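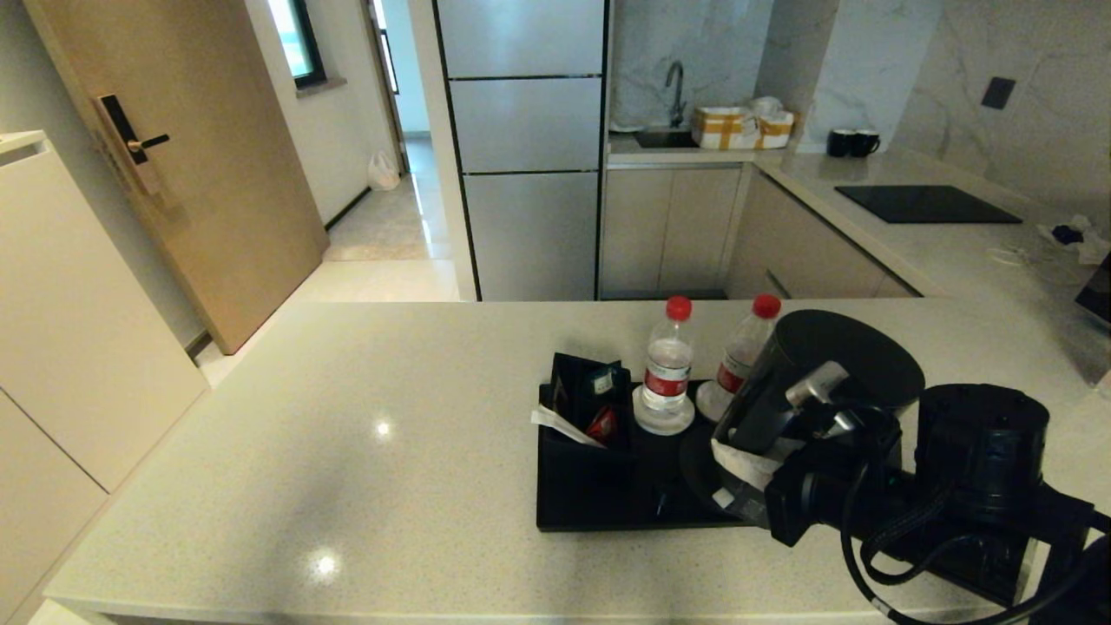 Re: [letting-list] The welcome tray, again

I have been putting out welcome trays at the Prudley flats for longer than I care to work out, and I still can't leave one alone. I go back and nudge things. The current version is a black tray at the right-hand end of the worktop, with the kettle on it, a black caddy of sachets at the back and the two water bottles with the red caps behind, each on its own white coaster. The coasters were my idea, and I will defend them to anyone. A bottle standing straight on a worktop looks like something the last guest forgot. The same bottle on a coaster looks like hospitality, and a coaster costs next to nothing.

On 3/26/24, Silvan Ammann wrote:
> Dear all,
> I am fitting out two more flats and have reached the stage of
> arguing with myself over teabags. Questions for those who have
> done this longer:
> Does the kettle live on the tray or by the sink? My wife says
> the sink, because that's where the water is. I say the tray,
> because guests look for it there.
> How do you stop the sachet caddy turning into a compost heap?
> Where do the mugs go? Mine won't fit on the tray with
> everything else.
> And is anyone still using the Vurer trays? Mine have started
> to bow in the middle and the milk rolls.
> Thanks,
> Silvan

Taking these in order, Silvan, with apologies to your wife.

Kettle on the tray. I tried it by the sink for the whole of one February and had messages from guests asking whether there was a kettle. There was. It was next to the tap, in plain view, being a kettle. People arrive tired, look at the tray, and if it isn't on the tray it doesn't exist. They will carry it to the tap quite happily once they've found it. Do check that the base sits flat and that the flex reaches a socket without crossing the hob. I had to swap two trays end for end over that, and one guest still managed to put a tea towel where no tea towel should be.

The caddy. Mine gets stuffed too, and there is always something white sticking out of the side like a loose shirt tail. The cleaners top it up from the front, so whatever was at the back on opening day is still there and getting historic. I now ask for the whole thing to be tipped out at every changeover and refilled from empty. This is done at some changeovers. My only other advice is to cut down the choice. I used to offer three fruit teas, and guests drank the ordinary one, took the coffee home and left me with hibiscus. I have a carrier bag of hibiscus in the cupboard under the stairs if anyone on the list wants it. Collection only.

Mugs. Leave them off the tray. Ours stand side by side on the back counter, past the sink, and I've had no complaints except from a man who wanted a saucer. Black ones hide tea stains well enough that you need to put a finger round the inside before you believe they're clean. We went over to black after the Ruotsalainen white ones, which were lovely and showed everything, lipstick included.

Trays. I gave up on Vurer when the second lot went the same way as yours. If the milk rolls, you can turn the tray over and use it upside down for a season, which I did, and you lose the lip but nobody's milk goes anywhere. I wouldn't put it in the listing photographs. The replacements came from Skustness and are rectangular, black and dull, and they've stayed flat so far. They do show dust. Wipe them last, after you've finished flapping about with the bed linen, or you'll be wiping them twice.

One thing you didn't ask. Decide now whether the water is replaced for people staying more than one night, and write it down somewhere your cleaner will see it. I never did, and I've had a guest of 3 nights receive a fresh pair every morning while the people upstairs got none and mentioned it in a review. Four stars, "water inconsistent". I order by the case now, 68 bottles at last count in my hall, and my coats live in the spare room.

Last year's consumables for the whole building came to 3,804, before anybody had so much as changed a lightbulb. I keep the figure on the inside of the store cupboard door. It was meant to encourage restraint in the matter of biscuits and has had no effect on the biscuits.

If you do find a caddy with a lid that guests will put back on, please post the make. I've bought two with lids. I still have the caddies.

Regards,
Onni Miettinen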